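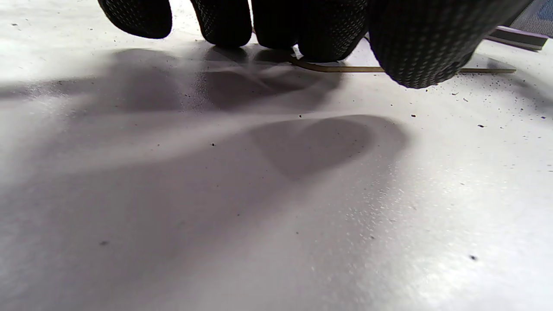
Dotted knit glove over a tan strip on the white bench top.

From: Liv Dahlgren
To: bench-work list
Subject: Re: Gloves for picking up thin strips

On Monday Rimantas Toom wrote:

> We cut strip to 76 mm and lay it out flat before bundling. Bare
> fingers leave marks and nitrile sticks to the bench. Has anyone
> used dotted knit gloves for this? The strips are thin and I expect
> the fingertips to be too bulky.

Rimantas,

We use black knit gloves with small grey dots, bought through Manier. The dots grip well enough on flat stock. Bulk is a problem if the glove is a size too large, as the spare knit gathers at the tip and you press the strip down instead of lifting it. Go down a size.

Method: approach from above, thumb on one side and fingers on the other, and close along the length of the strip. Do not try to get a fingertip under the end. If one end curls up slightly, start there.

A white surface helps, as tan stock is hard to see on our grey mats. Wipe it down every 20 strips. Fluff from the knit does show.

The dots wear off the thumb first. I replace a pair after 8 shifts. Lorne Dhillon tried the Ulov pair last February and found the cuff too short, but had no complaint about the grip.

What thickness are you cutting? Below 0.3 mm I would go back to tweezers.

Liv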